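# Brelel Path Runner

The Path Runner is the outdoor member of the Brelel family, and it's the one we get the most mail about. People want to know if a machine can take over the dull half of keeping a park or a long driveway in shape. Our answer in May 2021 is "some of it, and more than last October!"

It's a ground robot that drives itself along paved and gravel paths and checks them as it goes. It learns a route when you walk it through once with the handset, and after that it goes out alone on whatever schedule you set.

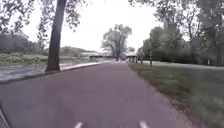 Following a path is the part we're happiest with. A hard curb is easy. Grass that creeps over the edge used to throw it off completely, and with the Nyanda 2 software it holds its line on both (we spent a whole winter on that one problem, and it was worth every cold morning).

## Chores it can do today

- Patrol a learned route and report anything lying across it
- Tow the small Festimano cart, up to 20 kg
- Log rough spots in the surface, so you know where to bring the rake

## Chores it can't do yet

- Pick up branches or litter. It finds them, then sends you a message
- Trim edges. We have a trimmer on the bench and we love it, but it isn't safe enough near feet
- Sweep wet leaves. Dry ones, sometimes!

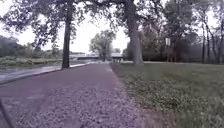
*Waterside path with gravelly surface, lawn on the right.*

Routes next to water need a keep-out line, which you draw on the map before the first solo run. Please don't skip it, even where there's a concrete edge. Shade under big trees is fine, and so is a gray sky.

## Basics

| | |
|---|---|
| Run time | 6 hours |
| Cart load | 20 kg |
| Stored routes | 100 |
| Surfaces | asphalt, packed gravel, short grass |
| Assembled in | Altuvville |

The battery lifts out from the back and charges indoors on a regular outlet. Spare wheels, the handset strap and the cart hitch are listed on the parts page.

Page updated Wednesday, May 12, 2021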